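Last updated: August

Hindov metal waste bin, small size: my review after seven months

I bought this bin for the room where I do my sewing and also pack small parcels. Before it I had a plastic one from Starnico, which cracked along the bottom in the first winter. My neighbour Karine Desjardins has the Hindov in her office and she was satisfied, so I ordered the same one, in the grey colour.

The first thing to say is that it is a simple object. There is no lid, no pedal and no inner bucket. It weighs 700 grams on my kitchen scale, so you can lift it with one finger, but it does not fall over when the vacuum cleaner touches it. The plastic one fell every time.

The size needs some thought before you buy. For thread, paper and fabric ends it is enough for the week. For cardboard it is small. If I put a box in without cutting it, the bin is full with one piece, and the next things I throw sit on top and slide off. Now I fold the cardboard twice and stand it against the wall of the bin, and the small rubbish goes beside it. My husband Femi says I should take the cardboard directly to the recycling, and he is right, but I do not always do it.

The rim is rolled, and it does not cut the hand. I mention this because I looked at a cheaper bin from Gadley in the shop, and there the edge was sharp in one place near the seam. With children in the house I would not take that one.
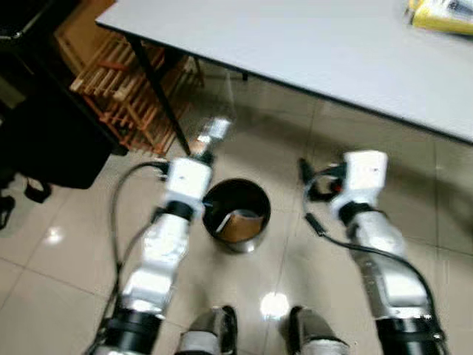 About noise I have a small complaint. On a tiled floor a metal bin is loud when you move it, and if you drop something hard inside, such as scissors, the whole flat hears it. I glued two strips of felt to the bottom and it is better. For this price I think the maker could put them there already.

Cleaning is easy. I wipe the outside with a damp cloth and dry it at once, otherwise the water leaves marks on the grey. I do not use a bag. Glue drops inside came off with warm water and an old spoon, and the spoon left one thin scratch, which I find only if I search for it. There is no rust until now, but I have kept it away from the bathroom.

I would buy it again for a dry room, for paper and other light rubbish. For the kitchen I would look for one with a lid, and for many boxes you need the bigger size, which I have not tried.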